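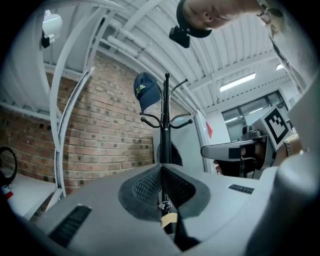

A black metal coat rack.

Front Page > Opinion > Faith and Reading

Read the Big Print

Sunday, October 7, 2018
By a staff columnist

I bought a reader's Bible in August, the kind with no verse numbers, no columns and no notes, and I have been pestering people about it ever since. It's wonderful! I grew up with study editions, the heavy ones where the footnotes take up half the page, and I still own 5 of them. I love them all. But I had never read Mark straight through in one sitting until I had a copy that looked like a regular book (it took me one evening, and I forgot to eat).

So my plea to the churches in Bostwood is a simple one. Put some of these in the pews. Our own congregation has 200 pew Bibles, most of them with print so small that anyone over fifty just listens. Swap out even a few rows and see what happens when a teenager opens to Ruth and finds a story with paragraphs, set like any other story.

I know the objection, and it's a fair one. How do you find the place when the preacher says chapter 7, verse 12? You don't, at least not quickly. Our Wednesday group at the Kindale branch library fumbled with this for weeks. Then we quit looking up single verses and started reading whole letters out loud, passing the book along whenever a voice got tired. Philippians sounds like mail when you do that. Someone is in prison and writing to friends, and he is happy to have heard from them, and you can hear it!

Keep the study Bible at home, by all means. I go back to mine when I'm lost in the kings, and the maps are a joy. Chapter numbers were added long after the words were, though, and they do chop things up. Plenty of sentences run right past a break, and I used to stop there every night, put in the ribbon and turn off the lamp.

Try one book this week. Pick a short one, leave the notes closed, and read until it ends. I'd start with Jonah.

Letters to the opinion page are welcome at the front desk | Copyright 2018 | Back to top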